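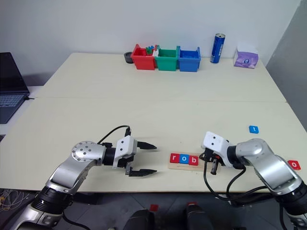
White table, both arms in from the near side, left gripper open.

October 19, 2022

Hide glue open time, second series. Continues the August notes on the Grorndale batch.

Stock is maple offcuts from the Ostberg order, planed the same morning, faces left straight off the plane with no sanding. Glue mixed 2 parts water to 1 part granules by weight, soaked overnight in the cold room, then brought up in the water jacket. Skin taken off before use. The Prorness granules swell more slowly than the Grorndale and still had hard centers at breakfast, so I gave them two more hours.

Lap joints, one brushed coat on each face, spring clamps, left overnight. Thirteen joints in total. One discarded because the clamp slipped and the overlap closed up crooked.

Results so far:

Closed right after brushing: wood failure across nearly the whole face, both glues.
Closed once the surface had gone tacky: Grorndale mostly wood failure, Prorness mixed.
Closed once the surface had gelled: both let go in the glue line, clean and shiny. Warming the parts again in the clamp did not bring the strength back.

Best joint of the lot broke at 110 on the dial. The dial has not been checked against weights since it was rehung, so treat that as a number for ranking and no more. Beca Bellis has the hanging weights and wants them back when we finish.

Room temperature is the weak point of this series. The heater cycled off while I was brushing the tacky set and I did not note the time. Those joints probably gelled sooner than the label says. Repeat them with the parts warmed on the hot plate first, and write the closing time on the wood in pencil.

Cárdenas asked whether a little urea would stretch the open time enough for the long panel glue-up. It should, at some cost in strength and in how it holds up in damp. Mix a small jar first and run it beside plain glue from the same pot. Do not use the big pot for this. Last time the residue carried over into the next batch and the gel was soft for days.

Other items:

Brush ferrule is rusting and leaves gray streaks on the maple. Switch to the string-bound brush.
Jacket thermometer reads low compared with the glass one. Using the glass one from here on.
Broken joints are in the flat tray, face up, labels toward the wall. Please don't stack them until the break faces have been drawn.

Next: repeat tacky set, urea jar, then end grain with a sizing coat.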